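Foro Pralier › Robótica educativa › Clubes y concursos

¿Cómo entrenar «cubo a la cesta» con un equipo novato?

Steinarsdóttir
¡Hola a todos! En el club del instituto nos hemos apuntado a la prueba de recogida de la Copa Dredum, que es en octubre, y estamos como locos. Somos 6, casi todos de primer año. El brazo coge el cubo bastante bien cuando está recto, pero en cuanto lo giramos lo agarra por las esquinas y se le escapa. ¿Empezamos por la visión o por la pinza? Lo tenemos todo en Python, por si ayuda.

Ukevton
¡Qué prueba tan bonita! Yo empezaría por la orientación: calculad el ángulo del cubo con la cara de arriba y girad la muñeca antes de bajar, nunca durante la bajada. Nosotros hacíamos tandas de 20 intentos sin tocar el código entre uno y otro —cuesta resistirse, lo sé— y apuntábamos cada fallo. Para soltar, id al centro de la cesta y bien por encima del borde.
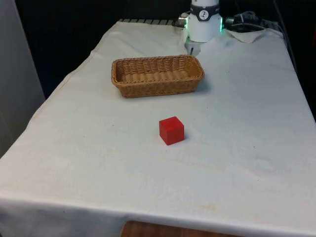 Posición de salida: cubo girado, cesta vacía detrás.

Con el cubo así es como más se aprende. Cuando os salga, cambiad la cesta de sitio y volved a empezar, ¡que engancha muchísimo!

dredum_518
+1 a lo de la muñeca. A mí me funcionó bajar la velocidad y ya. Suerte!!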